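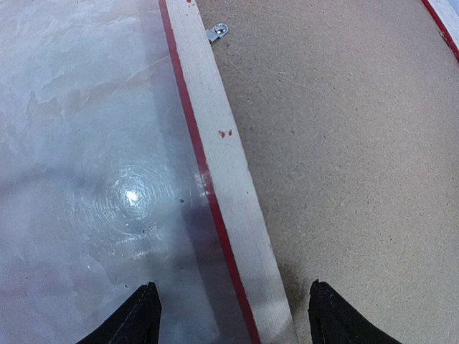

How I fell for sourdough rye

Three winters ago I could not have told you the difference between a rye starter and a jar of wallpaper paste, and now I plan my whole Wednesday around one! I want to get this all down while I'm still in the giddy stage, because a few of you have been asking and my replies keep getting longer and longer.

It started with a loaf from Domański, the little bakery two streets over from my dentist. I bought it to cheer myself up after a filling, ate a slice standing at the counter with cold butter (on the good side of my mouth), and then ate four more. Dark, sour, a bit sticky, with a crust you have to work at. I went back the next day and asked how it was made, and the woman at the register laughed and said "slowly."

So I went slowly. My first loaf was a brick. My second was a brick with a hole in it. The third one I brought to Krystyna Bielecka, who taught me most of what I know about pickles, and she chewed for a long time and told me to use more water. She was right! Rye drinks far more than wheat does, and if the dough feels like something you could shape nicely on a table, it's too dry. You want wet cement. You want to scoop it, not knead it.

The starter lives in the fridge and its name is Ota. I feed it the night before with 300 grams of whole rye flour and the same weight of water, leave it on top of the refrigerator, and by morning it smells like green apples. The main dough gets more flour, more water, salt, a spoonful of dark honey and as much caraway as I feel like. Then it goes straight into the tin, smoothed over with a wet spoon, and sits until little pinholes open up on top. Those pinholes are the best thing in the world. I check for them far too often.

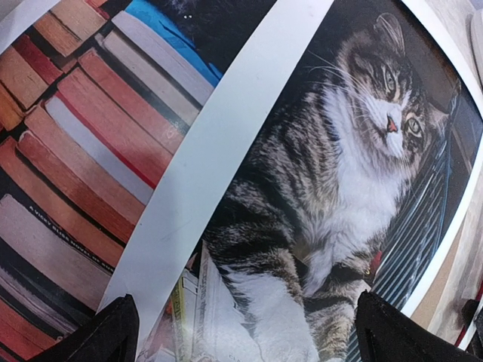 Can you cut it the day you bake it?

Please wait. A full day wrapped in a dish towel is the least I'd give it, and 2 days is better. Cut it warm and the inside gums up on the knife, and the flavor hasn't come together yet either. I know how hard this is with the whole house smelling like that. Bake in the evening and go to bed, that's how I manage.

On tins: I use a long narrow one with straight sides and grease it more than seems decent. Mine holds a dough of more than three pounds, and I start it very hot for the first fifteen minutes, then turn it down and let it go for another hour. If the top gets too dark, lay some foil over it. The heel is my favorite piece, toasted hard, with farmer cheese and radishes, or with plum butter if there's any left by spring (there never is).

The flour question was the one that sent me traveling. I'd been reading about a water mill that still grinds rye on stones, and finally talked myself into the train ride.
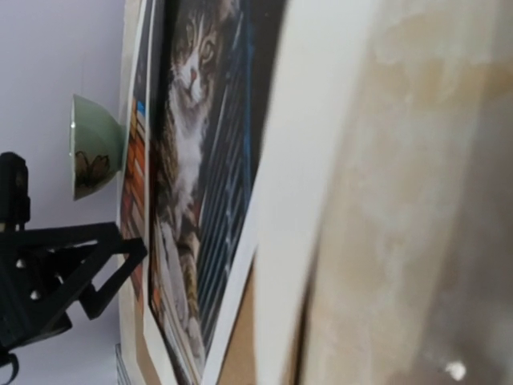

WEVUNANCE, April

I'm writing from a bench outside the mill with flour on both sleeves. The miller let me put my hand in the stream of meal as it came off the stones, and it was warm and smelled like hay! I bought as much as I can carry, which my shoulders will regret by the second train. Tonight I'm going to feed Ota with it, and if the pinholes show up by lunch tomorrow I'll post the full recipe with my notes on timing.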